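## Prendeck canteen: reusable plates from March

The upstairs canteen at Prendeck will stop buying disposable plates once the present stock is used up, the kitchen supplier Irnia said in a notice to tenants. The change is planned for March and covers both lunch sittings.

Irnia puts current use at around 3,000 disposable plates a month. The replacements are supplied by Van Dijk in one diameter only, with a flat base and a plain rim, and will be washed on site at the Sastovov end of the building. Staff who bring their own crockery may continue to do so.

Soledad Domínguez, who manages the contract for Irnia, said the thin plates were being doubled up for hot food. "One portion of rice and sauce was using 2 plates. That is where most of the waste came from," she said.

The cream disposable plate now in use has a wide smooth rim and a wavy pattern pressed into the inner ring. Stacking and clearing are done on the long table facing the windows, which keeps its plastic cloth printed with orange slices and flowers.
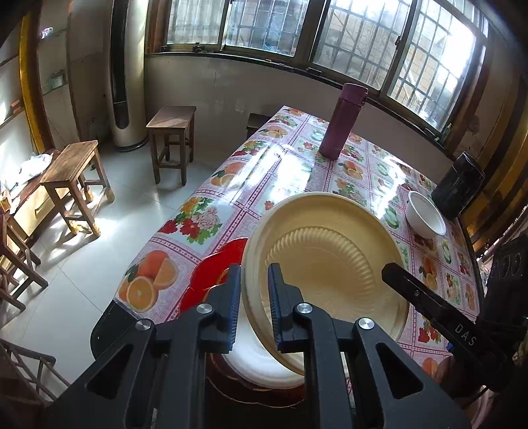
## Clearing and storage

Used plates are to be scraped, then stacked at the near end of the table in piles no higher than 40 cm. Bowls are stacked separately. Plates with a scalloped edge do not nest with the new ones and should go on top of a pile or be kept apart.

Personal bottles and food containers left after the second sitting will be moved to the shelf by the door and held for three days.

Prendeck has not changed the meal price. Irnia will charge the washing to the existing service fee until the contract is next reviewed.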